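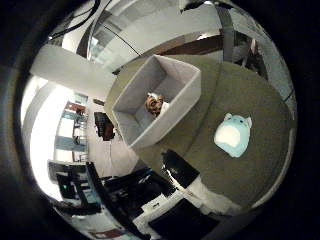 Round table in olive-green felt, with a seam line across the top. An open gray box sits on the felt.

Re-covering a Round Table in Felt with a Seamed Top

Felt sold by the yard is often narrower than a large round table. The cover then has to be made from two panels joined by a flat seam. The method below is for a tabletop 215 cm across, covered on the face and wrapped to the underside. It works on any wood top at least 2 cm thick. Thinner tops will not hold staples safely.

Materials

Wool-blend felt, two lengths, each 255 cm. This allows 20 cm past the edge at both ends.
Matching polyester thread.
Staples, 8 mm leg, and a manual or electric staple gun.
Water-based contact adhesive rated for fabric.
Masking tape, tailor's chalk, long straightedge, sharp shears.
Sanding block, 100 grit.

The Stonov medium-weight felt used in our shop is 150 cm wide, so two panels side by side give enough width with material left over. Check the roll width before ordering. Felt from different dye lots will not match across a seam, so buy both lengths from one roll.

Preparing the top

Remove the old cover and pull every staple. A staple left standing will show through the new felt within a few weeks of use. Scrape off old adhesive and foam residue, then sand the face evenly. Fill dents deeper than a fingernail with wood filler and sand again when dry. Vacuum the surface and wipe it with a barely damp cloth. Let it dry overnight with the top lying flat.

Round over the edge slightly if it is sharp. A hard corner wears through felt faster than anything placed on the table.

Cutting and joining the panels

Lay both panels face up with the nap running the same direction. Mark the direction on the back of each with a chalk arrow. Panels with opposing nap will look like two different colors under a ceiling lamp.

Trim the factory edge from the joining side of each panel. Factory edges are often stretched and will pucker when sewn. Place the panels face to face and pin along the cut side. Sew with a 3 mm straight stitch, 1 cm from the edge. Do not pull the felt through the machine.

Press the seam allowance open from the back with a warm iron and a press cloth. Trim each side of the allowance to 6 mm. A light line will remain visible on the face. Brushing along it with a soft clothes brush reduces the line but does not remove it.

Placing the cover

Decide where the seam will run before applying adhesive. On a dining or game table, keep it away from the center, where cards and dice are most likely to catch. An offset of 25 cm is usually enough and still leaves sufficient fabric on both sides. Mark the seam position on the bare top with two pieces of tape at the rim.

Apply a thin coat of adhesive to the wood only, in a band 30 cm wide along the seam position. Set the seam down between the tape marks and smooth outward by hand. Fold back one side, coat the exposed wood, and roll the felt down in short sections. Repeat on the other side. If a bubble forms, lift the felt from the nearest edge and lay it again. Cutting a bubble leaves a mark.

Securing the edge

Turn the table over onto a clean sheet. Staple at four opposite points first, then halfway between them, and continue dividing the gaps until the staples are 2 cm apart. Use the same tension all the way around. Small pleats on the underside are normal. Keep them behind the edge so that the rim stays smooth.

Trim the excess 3 cm inside the staple line. Cover the raw edge with tape or flat trim. Pruitt and Plinness both sell suitable upholstery trim in dark green.

Leave the table unused for 24 hours. Brush with the nap once a month and blot spills at once.

Stanside uses cookies to remember your settings and measure site traffic. By continuing to use this site you accept our cookie policy. Accept | Manage settings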